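The Leren Package

The brochure said that Leren was the valley time forgot. I have been to a number of valleys time forgot, and they all had a parking fee.

My sister-in-law booked it. She had a voucher from Plumura, which sells tours the way other companies sell vitamins, by suggesting that something is wrong with you and it can be fixed in 4 nights. Then her knee went, and the voucher couldn't be refunded, and I was told I had been looking tired.

So there I was in November on a coach with the heat stuck on high, going up a road with a river on one side and billboards for the river on the other. Our guide held a microphone though she didn't need one. She told us the Baumgartner cheese cellar had been in the same family for 133 years. She told us the spring at Brurnis had cured a duke. I asked of what.

"Of his troubles," she said.

"Which troubles?"

She switched the microphone off and looked out of the front window for a while.

The hotel was called the Baumgartner too. So was the bakery, and the shop that rented skis, and a brown dog asleep outside the shop, if the tag on its collar was to be believed. My room had a view of the mountain, provided I stood in the bathtub. I stood in the bathtub. It was a mountain.

On the second day we did the cheese. A man in a leather apron walked us past the shelves and knocked on a wheel with his knuckles and listened to it, and everybody went quiet, as if the cheese might answer. He said you could hear when it was ready. I had seen him that morning behind the front desk in a tie, explaining the late checkout charge. I suppose he could hear when that was ready as well.

The cheese was good. I want to be fair. I bought a piece, and it was only in the hotel that I read the label and learned it had been made in a town two hours to the south, where I had changed trains.

I raised this at dinner. The couple across from me, who had been on 3 Plumura trips already, put down their forks.

"Does it matter where it's made?" the husband asked.

"They charged us to look at the place where it's made."

"We looked at a cellar," he said. "It was a lovely cellar."

His wife said that some people came on vacation to have a nice time. She said it to the salt.

Brurnis was saved for the last day. According to the guide, 4000 people a year made the climb to the spring, and she had taken up so many of them that she could do it in the dark. I wondered who had counted. There was a turnstile at the bottom, it's true, but it had been tied open with a piece of blue string, and by the look of the string it had been that way since the duke.

The path went up through pines. It was a decent path, I'll say that, with a rail where you wanted one. The couple went ahead, holding hands on the steep parts. I fell behind with the guide, who had a cough and had stopped pretending to enjoy herself.

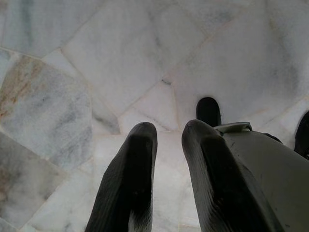 "Is there a spring?" I asked her.

"Of course there's a spring."

"I mean, is it that spring? Was there a duke?"

She sat down on a rock and got her breath. "There was a duke," she said. "He owned the sawmill. He came up here to get away from his wife's family. My grandmother said he brought sandwiches."

It was the first thing I had been told all week that I had no trouble believing.

"Why don't you put that in the talk?"

"I did, one summer. The reviews went down."

When we got to the top the others were lined up at a stone basin with their little paper cups, which were extra. The water came out of a pipe. It was a plain iron pipe and you could have found one like it under any sink in the country. The husband drank his cup and shut his eyes. He said he felt something in his shoulders.

I paid for a cup. It tasted of cold, and a bit of the pipe. I waited, the way you do, and my shoulders felt like shoulders that had been on a coach.

Then the guide opened her bag and took out something in wax paper. It was ham and mustard. She tore it in two and held out the bigger half – I noticed it was the bigger half – and we stood off to one side by the pines, eating, while the wife took a picture of her husband next to the pipe and then had him do it again with his hat off.

On the way down I asked what there was to do in Leren in the spring.

"Mud," she said. "And there's a flower festival."

"Real flowers?"

She thought about it. "Most of them," she said.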